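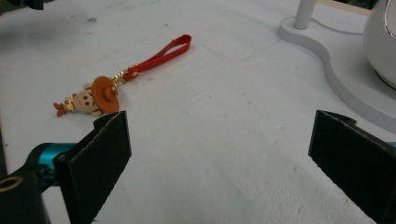

October, the keychain bench

Finally a whole morning on the rules page! I've been wanting to get at it ever since Serpil Taşdemir handed me the old version, which was two sheets stapled together and contradicted itself on the second one. Hsin-yi was in by the time I'd made tea, so we put the little cowboy with the red strap down on the white table and argued over him until nearly noon.

The question was where a grasp is allowed to start. The old rule says "approach the object from its center," and that's fine for a block or a cup, but where is the center of a charm with a long strap on it? Hsin-yi says the figure, always, because that's the part with some body to it. I said the clasp, since it's the joint between the two and you can see it from nearly any side. We went back and forth and I enjoyed every minute of it. In the end we wrote:

For anything with a strap, cord or chain, name the part you are going to hold before you close the fingers. Write the part in the log, in ordinary words (hat, clasp, strap), and never just "object."

I love that one. It's so small and it will save Umut Kozan hours when he reads the logs. He told me last month that he had 555 entries from the Mudgway set marked "object" and had to open every one of them.

Second rule we touched: start with the fingers open and the item between them, with clear table to spare. Doğukan wanted a distance in there. I'm against it. People will start measuring and stop looking, and the operators at Raltis already grumble that we treat them like rulers. We left it as "clear table on both sides of the item" and I've put a note in the margin so he can have another go at me.

Then the wiping rule. White tabletops show every scuff and gray speck, and the draft said the surface must be "spotless." Well, ours isn't and never will be. Tuncay called in from Ureck and said their people had been stopping in the middle of a run to scrub at marks that don't come off (poor things). So now: wipe before the first run and after every 5 runs, leave permanent marks alone, never wipe during a run. Three short lines where there used to be a paragraph.

Things still open, so I don't forget:

- Does the item go back in the same pose each time, or turned? I say turned. Face up is getting far too common.
- What counts as a drop? Hsin-yi thinks any slip, Serpil thinks only if it leaves both fingers.
- Cables near the work area. The rule says "tidy" and I want a better word.
- Who signs the sheet when two people share a shift.

The page is down to 7 rules and it fits on one side of paper, in type I can read standing up! Musis wants a copy by the end of the month and for once I'm not dreading sending it. Serpil gets it first, with her red pen.

Lunch was late and mostly crackers. Must ask Doğukan for the log template tomorrow, and find out why the drop column is narrower than the date.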